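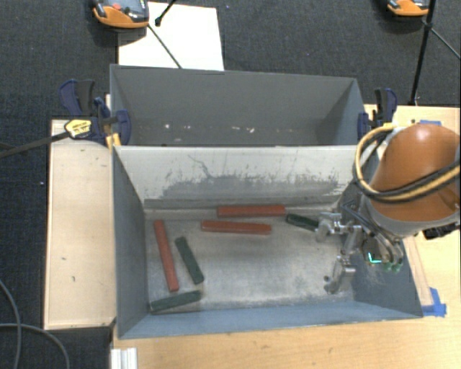
Lilto

Lilto is a small command-line tool for keeping a household or club inventory in plain text files. You write one line per item, and Lilto sorts, searches and totals the lines. It has no database and does not need a network connection.

The project was started by Matilde Vilela and is now looked after by Teresa Marciniak and Adeel Bajwa.

Status

Version 2 is stable and used daily. The file format is frozen. Files written with version 1 open without changes, but the old "shelf" field is read as "place".

Install

Download the archive for your system, unpack it, and put the lilto file somewhere on your path. Python 3.8 or later is required. There are no other dependencies.

To check the install, run:

lilto version

File format

Each line has four fields separated by semicolons: name, quantity, place, note. The note may be left blank. Lines that begin with a hash mark are skipped.

garden hose; 1; shed; leaks at tap end
wool blanket; 3; hall closet;
jam jars; 12; cellar; no lids

Place names can be nested with a slash, as in cellar/left wall. A search for cellar also finds everything nested under it. Names are not case sensitive. Accented letters are kept as typed and sorted next to the plain letter.

Commands

lilto find WORD lists every item with WORD in its name or note.

lilto place NAME lists everything stored in one place.

lilto move ITEM NAME changes the place of an item. If more than one line matches, Lilto prints the matches and stops.

lilto low N lists items with a quantity of N or less.

lilto check reports missing fields and lines that appear twice. It never edits the file.

Sample data

The samples folder holds a 300-line inventory typed up by Asif Satti from a paper card index. Spelling mistakes in the cards were left in so the search can be tested against them. A few place names were shortened. Prices and purchase dates were removed before release.

Known problems

A semicolon inside a note splits the line. Use a comma until this is fixed.

Files saved by some Windows editors start with a hidden mark that makes the first item hard to find. Save as UTF-8 without BOM.

lilto move is slow on nearly full disks. It writes a backup copy first.

Contributing

Send patches against the main branch and run the tests before you do. New commands should be raised on the mailing list first. Tanveer Mughal handles translations. The Portuguese and Polish message files are complete and the Urdu one needs a second reader.

License

MIT for the code. The sample inventory is CC0.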